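Notes for week 2, Everyday Packaging. Carla Semaan here, July 13, 2026. If you missed class, read these before you start the worksheet, and please bring a snack packet next time (empty or full, I really don't mind, but full ones tend to get eaten during the break and then we're all working from crumbs).

## Where we left off

Last time we got as far as the pillow pack, and I ran out of time right when it was getting good. So, quickly: a pillow pack is a tube of film, sealed along the back and pinched shut at the top and bottom. Chips, candy, crackers, instant noodle seasoning, half of what's in your kitchen drawer. It's cheap, it's fast, and it goes around almost any lumpy thing you can put in it.

The words I want you using from now on:

- **End seal**: the flat strip at the top or bottom where the two layers are pressed together.
- **Crimp**: the pattern pressed into that strip. Ridges, little zigzags, a waffle grid, whatever the sealing jaws were cut to.
- **Serrated edge**: the toothy cut along the outside of the seal. Every tooth is a place where a tear can start, and I love this, because it's the cheapest opening feature anybody ever came up with.
- **Fin seal**: the one down the back, where the inside faces meet and fold over like a little flap.
- **Face panel**: the front. The part that has to do all the talking.

Somebody asked whether the top and bottom crimps have to match. They don't! Lots of packs match, plenty don't, and you should look at both ends every time before you write anything down. I graded a whole pile of sheets in April where people had drawn one end and copied it onto the other.

## Reading the face panel

Okay, so once you've got the structure, turn to the front. I like to squint first. Really squint, until the lettering goes fuzzy, and ask what's left. Usually it's one big color and one busy patch. The big color does the work from across the store and the busy patch does the work once the packet is in your hand.

Red is the one we keep coming back to. It's loud, it holds up under bad lighting, and it makes white lettering jump. The trouble is gloss. A shiny red film throws glare right where you'd like people to be reading, and it moves every time the packet bends, so a designer who has only looked at the flat artwork on a screen gets a nasty surprise. Print your mockup, wrap it around a bag of rice, and carry it over to the window. You'll change something, I promise.

Then lettering. Brush or handwritten styles feel friendly and a bit homemade, and set on a slant they feel quick, like somebody dashed them off while chatting to you. You don't have to be able to read the language to notice this. For the worksheet I'd like you to write about the lettering on at least one packet you *can't* read. Weight, slant, spacing, how it sits against the color. Leave the meaning for later.

Cartoon characters get their own session, so don't spend your whole page on them. Just say where the figure sits and what it shares the panel with.

## For the worksheet

Pick one packet. Lay it on a plain table and draw it at actual size, both ends included, then label it using the words above. On the back, write one paragraph on color and one on lettering. Pencil is fine.

For comparison, I've put the two sample mockups from the Lanotmont exercise in the folder (the Bavton crackers and the Sternenora plum candy). Bavton is the matte one. Sternenora is the one with the window, which I still think was a mistake, and I say that as the person who drew the window. The Mok one is missing because I can't find it.

The reading is the short chapter on flexible film, and you can skip the part on laminating machines unless you like that kind of thing. Drawings go in the tray by the door, names on the back please, and if you're drawing something red and shiny, leave the glare as bare paper and color around it.
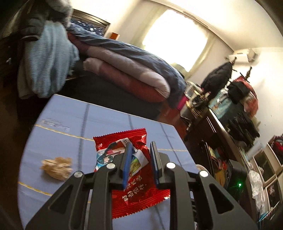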